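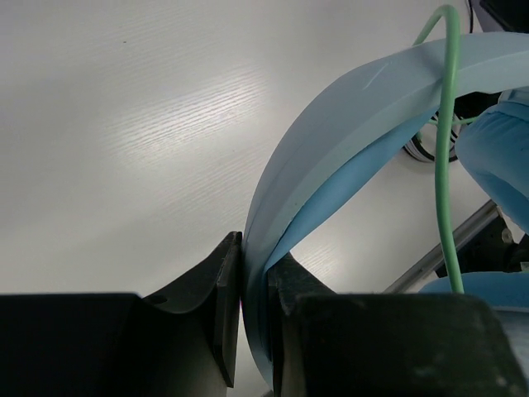

*Photo: Kulap Saengthong. Used with permission.*

**Internet and Society, week 8: When an online service closes**

Notes by Angelica Lagman. Please read them before the seminar on Thursday. The case is simplified in some places, and the longer version is in the reading pack.

## 1. The case

Undesance was a small service for keeping and sharing sound recordings. Its users were mostly amateur choirs, local history groups and people who made radio programmes at home. In January the company was bought by Sirnum, a larger firm which sells storage to businesses. Sirnum wrote to all users that the public pages would be switched off and that files could be downloaded until the end of the notice period.

Most of the users did not complain about the price or about the new owner. They complained about three other things:

- The download tool gave them the recordings, but without titles, comments and dates.
- Links from other websites stopped working on the first day of the notice period and not on the last.
- Users who had lost access to their old email address could not enter their account, and the support desk did not accept any other proof.

One history group had 1,280 recordings on the service. They got all the sound files back, with file names made of random letters. The members had to listen to the recordings again to find out who was speaking.

## 2. What did the terms say?

The terms of service of Undesance had a short paragraph about closing. It said that the company "may end the service at any time with reasonable notice". The word "reasonable" was not explained anywhere. There was also a promise that users "keep all rights in their content".

Please notice the difference between having a right and being able to use it. A user may own the copyright in a recording and still have no practical way to get it out of the system. The comments are more difficult, as they were written by other people. Does the owner of the page have a claim to them? The terms were silent on this point.

The sale also raises a question. When a company is sold, the new owner often takes over the existing contracts, but this depends on how the sale is made. If only the equipment and the customer list are sold, the old promises can stay with a company that has no money any more.

## 3. Two ways to do it

**Dobre** (a photo service) closed in two steps. First, no new uploads were possible, but all pages stayed public. Later the pages went away, and the owners could still download. The export had one folder for each album and a plain text file with the captions. It was slow - some people waited days for their archive - but it was complete.

**Drarkine** (a forum host) gave the forum owners a copy of the full database. This sounds generous. However, the copy contained private messages and email addresses of members who had never agreed to it. Several owners deleted the file without opening it, and so the public discussions were also lost.

## 4. Words to know

**Export:** a copy of the user's material which leaves the service.

**Metadata:** information about a file, such as its title, date or author.

**Link rot:** the slow loss of working links on the web.

**Notice period:** the time between the announcement and the closing.

## 5. For the seminar

Choose one service which you use yourself and find the part of its terms about closing. Bring a printed copy. Then write one page, not more, on these points:

1. How much notice is promised, and in which way will it be sent?
2. What will be in the export? Try it if the service allows it.
3. Who else has material in your account, and what should happen to it?

We will start with the Drarkine case and work in groups of 3. If you miss the seminar, please send me your page by email before the next lecture.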